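Trida opens sign-ups for its town-wide clothing swap in Flusby

FLUSBY, July 23, 2024 – Closets all over town are about to get lighter! Trida, the neighborhood group behind the Flusby clothing swap, has opened sign-ups for its biggest swap yet, and 264 households have already put their names down.

The first swap was held in May at the Ninby hall, with 17 tables and a line out the door before opening. The new one fills both floors of the same hall and adds a mending corner run by the sewing shop Kodikara, where people can get a button replaced or a hem taken up while they browse.

"I went home in May with a winter coat that fits me better than anything I've ever bought," said Dirk Brouwer, who is organizing the swap. "We want 500 households this time, and I really think we'll get there."

Each household may bring up to seven pieces of clean, wearable clothing and gets a ticket for every piece handed in. Tickets can be traded for anything on the tables – a scarf counts the same as a suit. Children's clothes have their own room on the ground floor, and Oluf Bech will be there all day to help families find the right sizes.

Whatever is left at closing goes to the Ninby hall's free rack, open all year.

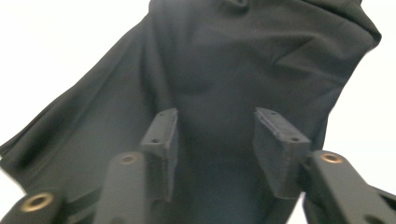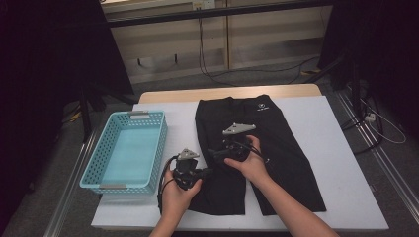 Dark colors are as welcome as bright ones.

Can I come if I have nothing to bring?
Everyone is welcome, and the desk by the entrance will give you three free tickets to start with.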